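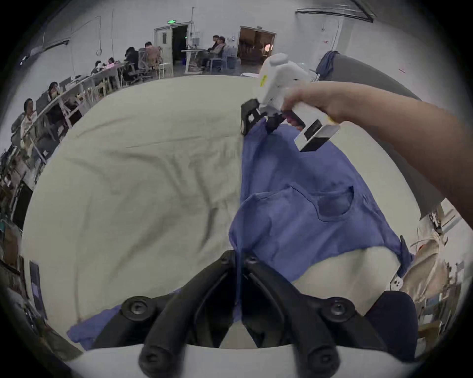

From: Faisal Qureshi
To: Bovden Laundry and Mending list
Date: Saturday, February 2, 2019
Subject: Re: Folding shirts without a proper board

Hello all,

Oh, I have opinions on this one! I did the shirts for the whole house when we lived in Correia (four lads, all in button-ups, all useless with an iron) and I never owned a board.

An old sheet over a table does me fine. Cream or white for preference, so there's no dye to come off on anything, and big enough to hang over the sides a bit. I don't even iron the sheet first. The shirt goes face down, and I do up the top button, the third and the last one. People do all of them and it takes forever.

Then pull it straight by the corners before you fold anything. I mean really pull, one hand on the shoulder and one on the hem, until the creases running across the front let go. Patch pockets are a pain, they hold their own little wrinkle underneath, so I run a thumb along the bottom seam of the pocket and give it a tug downwards. After that it's sides in, sleeves down, tail up, over once. I got through 48 in an afternoon last July, before my cousin's wedding, and only swore at the linen ones.

On Tue the Jutovach lot wrote:
> We've inherited over 7 bags of shirts for the swap shop and they're
> all in a heap. Is it worth buying a folding board, or one of those
> Brinadent plastic things? And does anyone bother with the
> collar, or do you just press it flat and hope?

Don't buy the plastic thing, I had a go with one and it made every shirt the same width, kids' ones included. As for the collar, stand it up, smooth the band, then turn it down again with your fingers. Don't press it!

I've a spare double sheet if you want it, blue stripe down one edge, bit thin in the middle. Shout before next weekend and I'll drop it round.

Faisal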